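Thu 26 October

Second full day on the suturing course and my shoulders have only just come down from round my ears. I'm writing this on the bed in the Ostden guest house with a cup of tea going cold beside me, because if I leave it till the weekend it'll all blur into one.

The morning was knots, knots and more knots. I thought I had my square knot sorted back in February, when I practised on the back of a kitchen chair for weeks, but a chair leg doesn't give when you pull it and tissue does! Everything wants to slide about or pucker. My first go looked like the top of a drawstring bag. Second go, better. By the coffee break I was pulling the ends flat instead of upwards, and I felt absurdly pleased with myself (I even rang home to tell them, and got the answerphone).

After lunch we moved on to the green thread. I like it much more than the black, it's so easy to follow against something pale, and when you're making a loop round the jaw you really do need to know which bit is coming and which bit is going. My trouble is slack. I leave far too much of it lying about, then I go to pick up the end and it's tucked under the other instrument, and off I go fishing. Grip, wrap, reach across, pull through. I was muttering it under my breath all afternoon like a shopping list.
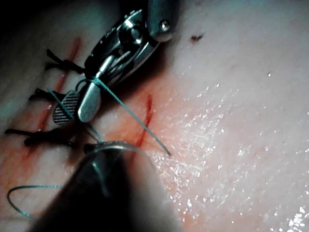 Thaddäus Wyss reckons I should cut my thread shorter and stop being so mean about using a new piece. He says the long tail feels like a bargain until you've spent five minutes untangling it, and that he'd sooner see three tidy stitches than a whole row done in a temper. He also told me to breathe out as I tighten, which sounded daft, and then I tried it and my hands did settle a bit.

So that's tomorrow's plan. Shorter thread, slower hands, and even gaps, please, because mine drift wider the further along I get.

Supper was soup and the end of the loaf from Bestum. Then I walked down to the corner shop for plasters, having pinched my thumb in the locker door, of all the silly things. 40 more practice knots on a bit of string while the radio was on. The last ten were rubbish, so I stopped.

Must remember to ring home again before breakfast, and to take the blue cardigan, it's freezing in that room.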